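Stable Assistant and Veterinary Recovery Groom (full time)
Plesby Equine Clinic

Posted 11/07/2026
Reports to: Pacita Calimlim, yard manager

Plesby Equine Clinic is looking for a full-time groom to look after horses before and after surgery and during longer stays. The job is hands-on yard work in a medical setting. You will feed, muck out, hand walk, change bandages under direction, hold horses for the vets, and write down what you see.
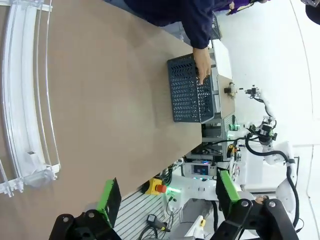
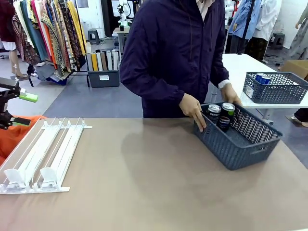

The clinic has 44 stalls in two barns. The main barn takes routine patients: lameness workups, dental work, wound care, and older horses in for blood tests and weight checks. The second barn is for surgical cases and for anything that has to be kept apart from other horses. You will start in the main barn and move to the surgical barn once Pacita is satisfied that you know the routine.

We see a mixed group of horses. Many are family riding horses and ponies. Some are ranch horses that are not used to being kept inside, and in spring and early summer we have mares with foals. You should be comfortable with all of them on the ground. There is no riding in this job.

What the work involves

The morning starts at 6:00 with a walk through the barn. You look at each horse before anything is fed and note manure, water intake, leftover hay, and how the horse is standing. A horse that did not finish its hay overnight gets reported to the vet on call before it gets breakfast. Feeding is done from the chart on the stall door. Surgical patients are often on small, frequent meals or on nothing at all, so the chart is always read first, even if you fed the same horse the day before.

After feeding you will:

Muck out and bed your assigned stalls, 8 per groom on a normal day
Scrub and refill water buckets and record how much each horse drank
Take temperature, pulse, and breathing rate on the horses marked for it
Hand walk or hand graze patients that are cleared for it
Bring horses to the exam room and hold them during exams, X-rays, and ultrasound
Help a technician with leg wraps, hoof soaks, and poultices
Clean and disinfect stalls after discharge, including walls, drains, and feed tubs

Afternoons are usually taken up with discharges and new arrivals. Owners are often worried when they drop a horse off. You will be the person leading that horse away from them, so we need someone who can be polite and calm while also watching the horse. You do not give medical advice or talk about test results. Those questions go to the vet.

Evening check is at 8:00 p.m. and is shared among the grooms. Each groom does two evenings a week, and those days start later to make up for it.

Colic watch

A large share of our emergency cases come in with colic. When a horse is under observation overnight, one groom stays on site and checks it at the times set by the vet. You will be taught what to look for – pawing, looking at the flank, lying down and getting up again, sweating, a change in gum color – and when to call. Night watch is paid separately at a flat rate on top of your hourly wage, and you will have the following morning off. There is a heated room with a bed, a shower, and a small kitchen next to the surgical barn.

We do not expect you to decide what is wrong with a horse. We expect you to call when something has changed. No groom here has ever been in trouble for waking up a vet.

What you need

At least two years of daily work with horses. This can be at a boarding barn, a breeding farm, a ranch, a racing yard, or another clinic. Owning a horse counts if you did the daily care yourself.
Confident handling of horses that are in pain, nervous, or young.
The ability to lift a 50-pound bag and to be on your feet most of the day.
Clear handwriting. Treatment sheets are still kept on paper at the stall and typed in at the end of the shift.
A valid driver's license.
A current tetanus shot, or willingness to get one before you start.

Useful but not required: experience with foals, experience with standing wraps and pressure bandages, a veterinary assistant certificate, the ability to back up a trailer, and Spanish.

You do not need to know how to take vital signs before you apply. We teach that in the first week, and we would sooner teach it than correct it.

Training

For the first three weeks you will be paired with Dindo Buenaventura, our senior groom. During that time you do not work alone with surgical patients or with stallions. Week one covers vital signs, charts, the feed room, and where things are. Week two is mostly restraint and handling in the exam room, including where to stand during nerve blocks and how to hold a sedated horse. Week three covers infection control, which means boot baths, gowns, the order in which stalls are visited, and what can and cannot be carried between barns.

At the end of the three weeks you will sit down with Dindo and Pacita and go through a skills sheet. If a few things are missing, you stay paired for longer. Your pay does not change either way.

After six months you can apply to have the clinic pay for a veterinary assistant course. Two of our present technicians started as grooms.

Safety

Helmets are worn for loading and unloading and when handling foals, stallions, and any horse coming out of sedation. The clinic supplies the helmet. You supply your own boots, which must be sturdy, closed, and easy to scrub. Gloves, coveralls, and rubber overboots are provided.

Phones stay in the tack room or in a zipped pocket while you have a horse in hand. Lead ropes are never wrapped around the hand or arm. Anyone who is kicked, stepped on, or pushed into a wall reports it the same day, even if it seems minor.

If you keep horses at home, you can still work here, but you will need to change clothes and boots before going to your own barn. During an outbreak of strangles or another contagious illness, we may ask you to arrange for someone else to feed at home. Please tell us at the interview if that would be a problem.

Hours and pay

This is a 40-hour week over five days, including every second weekend. The schedule is posted four weeks ahead. Holidays are rotated, and work on a holiday is paid at time and a half.

Starting pay is $3,242 a month before tax. It goes up after the first six months if your review is satisfactory. Night watch is extra, as described above.

We also offer:

Health and dental insurance after 60 days
Two weeks of paid vacation in the first year and three after that
Paid sick days
Work jacket and four sets of coveralls, laundered at the clinic
Reduced fees on veterinary care for up to two of your own animals
A stall at cost for one horse in the staff barn, when one is free (there is a waiting list at present)

There is no housing with this position. Rentals in Plesby can be hard to find in summer, so if you are moving here for the job, start looking early. Widad Kanaan in the front office keeps a list of local rooms and small apartments and will send it to anyone who is invited to interview.

How to apply

Send a resume and a short letter to Rowena Panganiban, practice manager. The letter should tell us what kinds of horses you have worked with, what your daily duties were, and when you could start. One page is enough. Please include two references who have seen you handle horses. At least one should be someone you worked for.

Applications can be left at the front office, mailed to Plesby Equine Clinic, 912 Ryu Road, or sent through the form on our jobs page. If you use the form, attach your letter as a separate file, as the comment box cuts off long text.

We read applications as they come in and will keep the posting open until the position is filled. You should hear from us within ten days either way.

Interviews are held at the clinic and take most of a morning. The first part is a conversation with Rowena and Pacita. The second part is in the barn, where you will be asked to catch a horse in its stall, put on a halter, lead it out, pick up its feet, and stand it up for a vet. We use our own horses for this, never patients. Come dressed for barn work. You will be paid for your time in the barn at the starting rate.

Finalists are invited back for one full paid day with the team. It gives you a fair look at the work, and you are welcome to ask the other grooms anything you like, including what they don't enjoy.

Questions about the job itself can go to Pacita, who is easiest to reach by phone between 1:00 and 2:00 p.m. Questions about pay, insurance, or the application form should go to Rowena. Please do not stop by the barns without an appointment, as visitors have to be signed in and some areas are closed off for patient isolation.

Plesby Equine Clinic is an equal opportunity employer. If you need an adjustment for the interview, let Rowena know when you schedule it.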